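The ferry from Hovport was late again, and Shalini Sisodia had already eaten both of the rolls she'd meant to save for the crossing. She sat on her suitcase with her coat buttoned up to her chin and thought about her aunt's house in Flikach, which she hadn't set foot in for nine years, and about the plum tree, and whether anybody had remembered to prune it.

Her aunt had written in August, a long rambling letter (they were all long, and all rambling, bless her) that spent four pages on the neighbors and one line on her own bad hip. Shalini had read it on the bus, and again in bed, and then she had gone and asked Mr. Strickland for the week off. 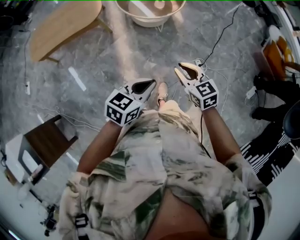

When the boat finally came in, the old man at the rail took her suitcase without asking and told her the water would be rough past Bokent, so she'd better sit near the middle and look at something far away. She picked the lighthouse. She looked at it so hard and for so long that she forgot to feel sick, and by the time the roofs of Flikach showed through the mist she was hungry again, and wondering if there'd be soup.

There was soup. Her aunt had set out two bowls.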